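# The Earbud Case Has Defeated Us

I have a rule that anything small, white and rounded must live in a container of a louder color. 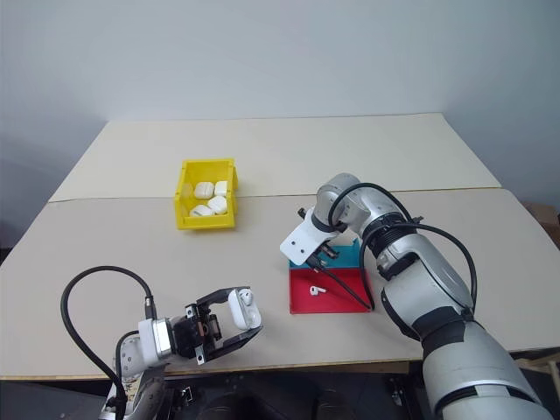

My own rule lasted two days. Then somebody borrowed a case, put it back with somebody else's buds in it, and we were again a household that shares earwax.

My complaint is with sameness. Keys differ. Toothbrushes come in colors so that families can stay on speaking terms. AirPods come in white, in a white case, and if you own more than one set you get to flip lids like a man playing the shell game against himself.

Do-yoon Son, my neighbor, says I should buy the silicone sleeves from Firby. I looked. There are 389 of them on the site, and one is shaped like an avocado. I would sooner lose the earbuds.

So I defend the bin. A cheap yellow one, open on top, with a slanted front lip so you can see who's home. It has no app. It doesn't charge anything, and the fancy Wastero dock I bought in October does, when it feels like it. The bin also has an edge, and when it's full you own too many earbuds. I know people with 1000 songs they never play and a drawer full of things to not play them on.

Write your name inside the lid. I used nail polish and it looks terrible.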